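Gorberg opens second packing hall at Clemumora, adds 160 jobs

Snack maker moves its small-pack lines under one roof

CLEMUMORA – Gorberg, the family-owned maker of baked and roasted snacks, has opened a second packing hall at its Clemumora site. The hall will handle all of the company's single-serve packs and will employ 160 people once both shifts are fully staffed in December.

The new building stands next to the original bakery on Doolan Road and is connected to it by a covered walkway. Until now, Gorberg baked at Clemumora and trucked a large share of its product in bulk to a rented packing plant at Wundside. That lease has ended, and the Wundside lines have been moved to the new hall.

"We were baking in one town and bagging in another, and every truck in between cost us money and broke some crackers," said Keegan Kingi, managing director of Gorberg. "Product now goes from the oven to the bag in the same morning. Our customers will see fewer broken pieces and a longer date on the pack."

The company offered a position at Clemumora to every employee at Wundside. Those who accepted will receive a travel allowance for the first 11 months. Employees who chose not to transfer have been paid under the terms agreed with their representatives earlier this year.

What the hall will do

The building has 2 main packing lines, one for baked goods and one for roasted nuts and seeds. The nut line sits behind a full-height wall and has its own air handling, changing room and loading door. Staff assigned to one line do not cross to the other during a shift. Gorberg has kept nuts apart from its baked range for many years, but at Wundside this was done by cleaning down a shared line between runs, which took up much of the working day.

Storage has also been expanded. The warehouse at the rear of the hall has 1,212 pallet positions, enough for the company to build stock ahead of the back-to-school and winter holiday periods. Gorberg has had to turn down seasonal orders in the past for lack of space.

Most of the new positions are in packing, quality checks and warehouse work. There are also openings for maintenance technicians, who will train alongside the existing team before moving to shift work. No previous food industry experience is needed for packing roles, and the company will cover the cost of food safety certification.

The first shift starts at 6 a.m. and the second at 2 p.m. There is no overnight packing. Cleaning crews work between the end of the second shift and the start of the first.

Changes to the single-serve range

Gorberg is using the move to review its single-serve packs, which are sold mainly through vending operators, school districts and convenience stores. Pack weights will stay the same. The film is being changed to a thinner grade, and the tear notch will move from the side of the bag to the top, following complaints that the old notch was hard to find.

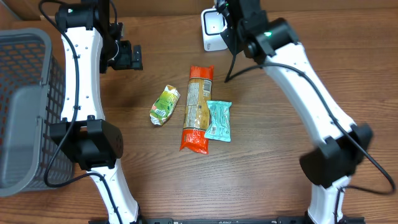 Single-serve packs now account for more of Gorberg's orders than family bags, according to Kiyoshi Murakami, head of product. Buyers have been asking for mixed cases that a small store can put out without breaking open several cartons. Three snack packages close together, like those on the wooden tabletop, take up very little room, and Murakami said that is the point for a store with one short shelf by the register. Mixed cases will be offered to existing accounts first.

"A small store does not want a full carton of one flavor sitting in the back," Murakami said. "They want a few of each, and they want to reorder the ones that sell."

Wholesale prices for the current range will not change this year. Accounts that were served from Wundside do not need to take any action, although the ship-from address on their paperwork will now read Clemumora. Orders placed before the move will be filled under their original order numbers.

About Gorberg

Gorberg makes baked crackers, pretzels, roasted nuts and seed mixes for retail and food service customers. The company is privately held and has its head office and bakery in Clemumora.

Job applications can be made at the front office on Doolan Road or through the careers page of the company website. Media inquiries should be sent to the Gorberg press office.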